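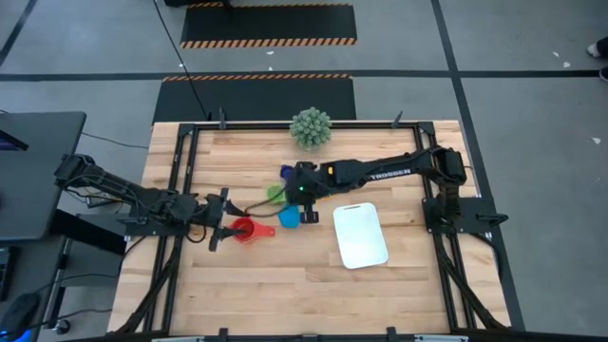

4.2 Rehearsal habits among the touring bands

We were lucky, in that the musicians of the Kondstead concert series turned out to be generous talkers, and most of our interviews ran well past the time we had asked for. Of the 194 players who filled in the questionnaire, 14 had worked in theatre pits before joining a touring band, and it was these players who spoke most fondly of the long sound check. Rewi, who led the horn section for ten seasons, told us she could judge an evening by the way the drummer settled into the first chorus (she was quite firm on this point, and her colleagues laughed and agreed).

Đorđević (see Section 2) has argued that a band playing to 700 people out of doors listens to itself less closely than it would in a small club. Our own notes lean gently the other way. At the Lazaridis bandstand the singers stood nearer to the rhythm section than they did indoors, and several of them said they had come to like it.

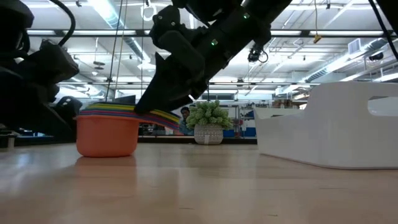
Figure 3. Orange container with a stack of coloured pieces on top, on a wooden tabletop.

The December concerts, which moved into the Gredard hall, are taken up in the next section, together with the set lists that the players kindly lent us.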